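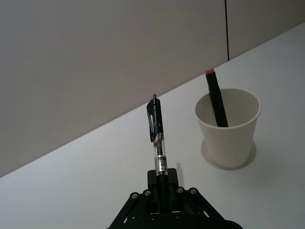

Search the manual
Home | Set-up | Grip test | Parts | Contact

Section 7: Grip test with pen and cup

Casis says any pen will do. We at Lendum weren't convinced, so Chinyere Ogunleye rewrote these steps for our own crew.

1. Set a paper cup on a plain, light-coloured tabletop, to one side of the gripper.
2. Stand a marker in the cup, cap up.
3. Close the fingers on the lower end of a ballpoint, push button at the top.
4. Hold for 2 minutes and check the pen for slip.
5. Run "Place in cup" at the slowest speed.

Note: The brochure promises 3,763 grips before the finger pads wear. Ours were changed at 1,374. Keep your own tally — the on-screen counter resets when the power goes off.

Caution: Keep your hands clear of the linkage arms when they move. The soft-stop setting is meant to protect you, but Abilio Aguirre tried it with a foam block and we wouldn't trust it with a thumb.

If the pen leans, open the fingers and go back to step 3. "Auto-centre" did little for us.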